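Tavari Head Rig – first-person recording kit for hands-on tasks

Price: 795
In the box: headband, camera, cable, 3 spare pads, printed task cards

I put the Tavari together after getting fed up with strapping cameras to people with whatever was in the drawer. If you're training a robot policy on human examples, you want to see what the person sees, hands and all, and you want the person to forget they're wearing anything. So it's a soft band with the camera up front, and one cable that runs down to the recorder. My favorite starter task for it is the first aid box. It's cheap, it has a lid and a latch, and it's full of awkward little things to pick up (rolls, bottles, packets), so a few takes give your model plenty to chew on!

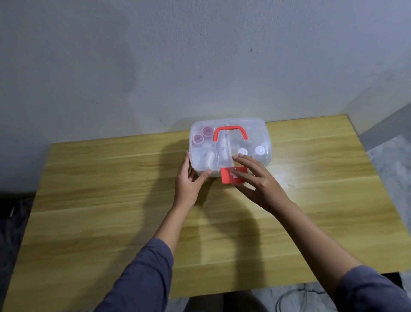 First aid box task: both hands on the box, lid closed, supplies inside.

The camera sits high enough that your arms come in from the bottom of the view and the work stays in the middle. I spent far too long on that tilt, and I'm still a bit proud of it. You can shift it with one thumb if you're taller or your table is lower.

Sessions save as clips of up to 60 minutes, and the Grerix software that comes with the kit lets you cut them into takes, add a plain-language label to each one and throw out the fumbled ones. Well, maybe keep a few – I've come to like having some messy takes in the set. The export works with the Cuypers loader out of the box. If your lab uses something else, write to me and I'll see what I can do.

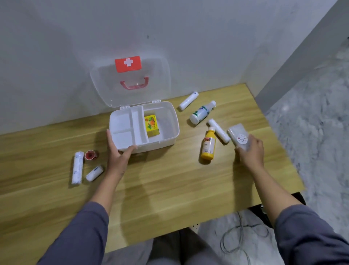
Same task with the box open and supplies out on the table, packet in the right hand.

One tip from my own sessions: plain long sleeves and a table against a blank wall make labeling so much easier. And change where things lie between takes, or you'll end up teaching your robot one very specific table.

The battery lasts 6 hours, and the pads come off for washing. The Meltetti wrist add-on fits too, but it's sold separately and the next batch is due in September. Orders placed before noon go out the same day.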